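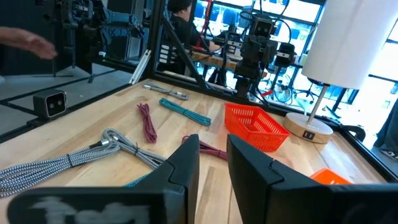

A garra sobre a bancada, com os feixes de cabo ainda na mesa e os cestos à direita.

Última atualização: maio
Por Danish Awan
Leitura: 2 minutos

4. Regras da bancada para a arrumação de cabos

Esta é a parte do guia que me pedem sempre para encurtar, e eu acabo sempre por lhe acrescentar uma linha. Paciência! Se já montaram o braço e passaram a verificação do capítulo 3, podem começar.

4.1 Antes de dar corrente

1. Atem cada feixe antes de o pousar. Um atilho fino chega, mas dobrem as pontas para baixo (eu esqueço-me imensas vezes) para não prenderem nos dedos da garra.
2. Conectores metálicos virados para dentro do laço, sempre que o cabo deixar.
3. Deixem 200 mm livres à volta da base do braço. Meçam com a régua, que a olho sai sempre menos.
4. Combinem em voz alta quem fica com o botão de paragem. Uma pessoa só, e essa pessoa não mexe nos cabos.

CUIDADO: mãos fora da mesa com o braço ativo. Para endireitar um feixe, primeiro pausa, depois mão. Vale também para mim, e o Qusai Abou Jaoude já me chamou a atenção à frente de toda a gente.

4.2 Durante a sessão

5. Arranquem no perfil lento do Flurnow. O rápido fica para quando o lento correr 2 vezes seguidas sem paragens.
6. Larguem o feixe no cesto, nunca em cima do rebordo. Se uma volta ficar mais alta do que a borda, tudo bem, desde que não saia para fora.
7. Se a garra se aproximar do candeeiro, parem e subam a altura de passagem. O abajur é leve e tomba com pouco.

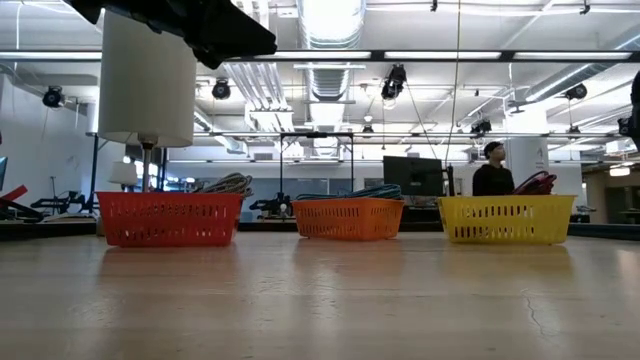

Foto: Qusai Abou Jaoude / Oficina Sendcombe

Os cestos vermelho, laranja e amarelo em fila, cada um com o seu cabo enrolado: gosto de chegar a este ponto antes de passar ao registo.

4.3 Registo e fecho

8. Anotem as paragens na folha 58, mesmo as parvas. Sobretudo as parvas, vá.
9. Levem o braço à posição de repouso, cortem a corrente e só então esvaziem os cestos.

NOTA: quem vem da bancada Horkell vai estranhar o ponto 9, porque lá os cestos saem primeiro. Aqui segue-se esta ordem. Dúvidas sobre o botão de paragem estão no capítulo 6.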